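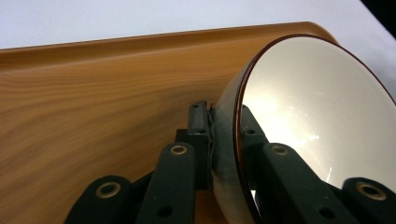

Topic: Metal dishes on the wooden serving trays

Drevura Dining Services Forum > Tableware and Storage

enieminen_dining
Members are asked to comment on the proposed placement of metal dishes at the Durnimmont dining room. The current instruction is that each round dish be set directly on the wood-grain tray, inside the raised rim. We have 52 trays in service and 25 in reserve.
Esko Nieminen, Dining Services

sitmont_pantry
The Sitmont pantry supports the instruction. The rim is sufficient to keep a dish from sliding off during a normal walk to the table.

k.benedetti
I must disagree. At our site, 29 trays were withdrawn in February on account of ring marks in the finish. A cloth liner should be required under every metal dish.

sitmont_pantry
Were those trays washed by hand? Ours are, and we have recorded no such marks. Liners would also add to the laundry.

k.benedetti
They were washed by hand. The marks appeared where dishes had been left overnight.

hall2_linens
For reference, we hold 110 liners that are not assigned to any site. Please also note that a polished interior shows fine scratches readily, so dishes should not be stacked without a liner between them.

enieminen_dining
Thank you. The stacking point will be added. On liners under dishes, I would ask Sitmont to respond again after checking its reserve trays.

sitmont_pantry
Agreed. We will check them before the noon delivery.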